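Ivar Hellström
Sun 20 January

Trying to book four nights away in March and I have now read so many rental listings that the word "nestled" makes my eye twitch. Thread.

Place one: Irkside. "Steps from the water." I put the address in a map. It's a fine walk if you like the shoulder of a highway. Which steps? Whose?

The nightly rate says 179. Then you click through and meet the cleaning fee, the service fee, and something called a "welcome contribution." I'm paying to be welcomed now. 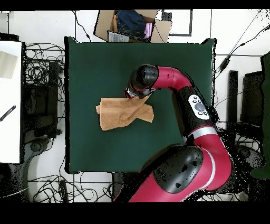 And the checkout rules! Strip the beds, run the dishwasher, take the trash to the end of the lane. What was the cleaning fee for again?

Place two came from Prellivar, the site everybody keeps sending me. Their whole pitch is "hand-picked stays." Hand-picked by whom? The same cabin is on Woseo with a different name and a lower price.

I wrote to ask about it. Got a reply thanking me for my passion for travel. I don't have a passion for travel, I have a week off.

Reviews are no help either. Everything is five stars until you read the text. "Lovely stay, heat didn't work, would come back!" Would you though?

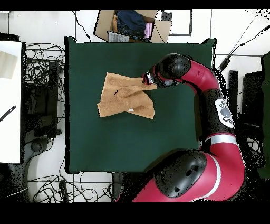 Esben Baldursdóttir tells me I should quit the apps and call a small guesthouse like it's 1994. She swears by one called Sveinbjörnsson. Website has one page and a phone number.

So I called. A man picked up on the second ring, told me the price, and said the price included breakfast. I asked what else gets added on. He said, "Dinner, if you eat it."

I'm suspicious of how easy that was. He didn't want a deposit. He didn't want my card. He wrote my name down, or says he did, and I could hear a pencil.

He also told me the view is "okay, depends on the fog." First believable sentence I've come across in two weeks of looking.

Not calling it a win yet. It's still January and I have no confirmation email, only a man with a pencil. Will report back in March if there's a bed.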